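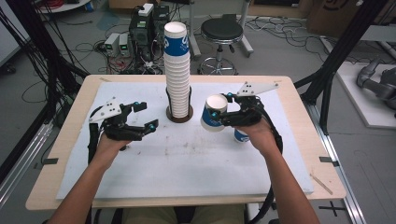

Hand grippers - bench check before each session
Shared workshop, back table
Filled in by Marites Pascual, December

Please go through the whole list even if you were the last one to use the bench. I've left my comments in so you can see what I look for, and you are very welcome to add your own underneath.

1. Finger travel, left and right
OK. Open and close each one slowly, all the way. The left was a little stiff at the closed end last month and I put a drop of oil on the joint - it has been lovely since.

2. Marker plates
OK. The white plates should sit firmly with all the black dots clean. Wipe with a dry cloth only, please! Zakaria used window cleaner once and we had to print a new set.

3. Cables at the wrist
Needs attention. The right one wants a longer loop. With your arm stretched out it should hang easy along the forearm and never tug. I've ordered a sleeve for it.

4. Table sheet
OK, grubby. Check that the corner clips are tight and the sheet lies flat. The smudges don't bother the tracking, so I'm leaving it until after the holidays.

5. Paper cups
OK. Bin any with a crushed rim, and start the grip test at setting 14. Setting 62 is for the hard plastic parts and will flatten a cup in no time (ask me how I know).

6. Power supplies and floor cables
Needs attention. Nothing warm, nothing frayed, but the tangle by the computer is a trip hazard and I'd like an evening with a bag of ties and one patient helper.

7. Stool and walkway
OK. Roll the stool well back before anyone walks behind the table.

8. Stop button
OK, pressed 3 times, cut out every time.

Next check due after 81 hours on the log. Leave the sheet in the Brutum folder when you're done.

M.P.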